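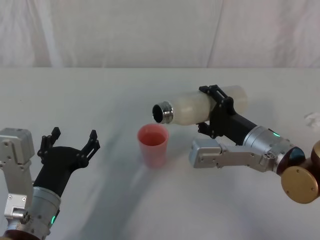

How Does a Touch Screen Know Where Your Finger Is?

I dropped my phone in the sink last January. It still switched on, but the screen went bananas. Apps opened by themselves, the volume slid up and down, and I swear it tried to call my dentist. I write about phones and gadgets for the Cikeston kids' page, so you'd think I'd have known what was going on. I sort of did! But I had to go and read up on the rest, and now I get to tell you.

First, a question. Have you ever tried to use a phone with thick mittens on? You poke and poke and nothing happens. Then you pull off one mitten, touch the glass ever so lightly, and it works right away. So the screen can't be feeling how hard you push. It must be noticing something else about your finger.

That something is electricity. Don't worry, it's a teeny tiny amount and you can't feel it. Your body is mostly salty water, and salty water lets electricity move through it pretty well. Grown-ups call a thing like that a conductor. Metal is a conductor too. Wool isn't a good one, and that's your mitten problem solved.

Now let's go inside the phone. Under the glass there's a grid of very thin lines, some going up and down and some going side to side, a bit like the squares on graph paper. The lines are made from stuff you can see straight through, so you never notice them. (I tried. I held my phone under a lamp and squinted until my eyes watered.) Each line holds a little bit of electric charge, and wherever two lines cross there's a small, steady electric field between them.

When your finger comes close, it changes the field at that spot. A chip in the phone keeps checking the crossings, over and over, many times every second. It spots the change and says, "Aha! Something's going on four lines down and two lines across!" Well, it doesn't say it. It sends a message to the main part of the phone, and the phone works out which button was there.

Your fingertip is much fatter than one crossing, so it changes a whole bunch of them at once. The chip looks for where the change is strongest and works out the middle of the blob. Two fingers make two blobs, and if the blobs move apart the phone knows you want to zoom in on your cat's face.

Not every touch screen works this way. Some older ones, and some you'll still find on store machines, have two thin layers with a little gap between them. You press the top layer until it touches the bottom one, and the screen figures out where they met. You can use those with mittens, or a pencil eraser, or your elbow. I had an old map gadget in my car with a screen like that, and you had to jab it like a doorbell.

So what was wrong with my phone? Water! Drops on the glass can upset the electric field in much the same way a finger does, and water that sneaks inside can cause even bigger trouble. Mine had both kinds. I took it to Correia, the repair shop near my bus stop, and they kept it for a few days and gave it a new screen. (No, I didn't put it in a bag of rice. They told me rice doesn't do much except get dusty bits in the charging hole.)

Want to test this yourself? Ask a grown-up if you can borrow a phone or tablet, then open a drawing app. Try drawing with:

your finger
your knuckle
a wooden pencil (the eraser end, so you don't scratch anything)
a finger inside a dry sock
the skin of a banana

Guess before each one which will leave a line. The banana is my favorite — it's full of water, so it often works. Different screens can give different answers, so don't be upset if yours is a fussy one. And wipe off the banana before you give the phone back!

Posted 7 May 2019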